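# Kukura Protein Crystallization Screen, 52 conditions

A sparse-matrix screen for first-pass crystallization of soluble proteins, filled and sealed in deep-well blocks. Suits small bacterial proteins and single domains where no earlier condition is known.
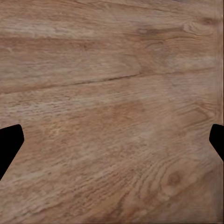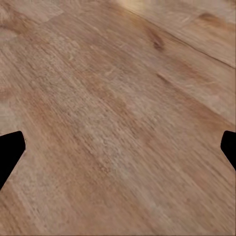 Conditions are grouped by precipitant. The PEG 3000 group comes first, followed by the salts, then the mixed alcohols. Empty positions on the block are left for your own additives – label them before sealing.

**What you get**

- 2 deep-well blocks, same lot
- 6 adhesive sealing sheets
- Printed condition list with pH values
- Score sheet for drop observations

**Use**

Spin the block briefly before opening. Sitting drop and hanging drop both work. Start with equal volumes of protein and reservoir, and change the ratio only once you have a hit. Membrane proteins need the Flollard detergent screen, sold separately.

**Storage**

Keep at room temperature, out of direct light. Do not freeze. If a salt condition shows solids after shipping, warm the block gently and invert it until clear.

**Changes to this lot**

Two cacodylate buffers were replaced with MES at the same pH. Konrad Zürcher revised the condition list in October, and older score sheets still match by well position.

Orders go through Hourani. For custom blocks or a lot certificate, write to Hala Karaki at the Kodarlow office and include the lot number from the side label.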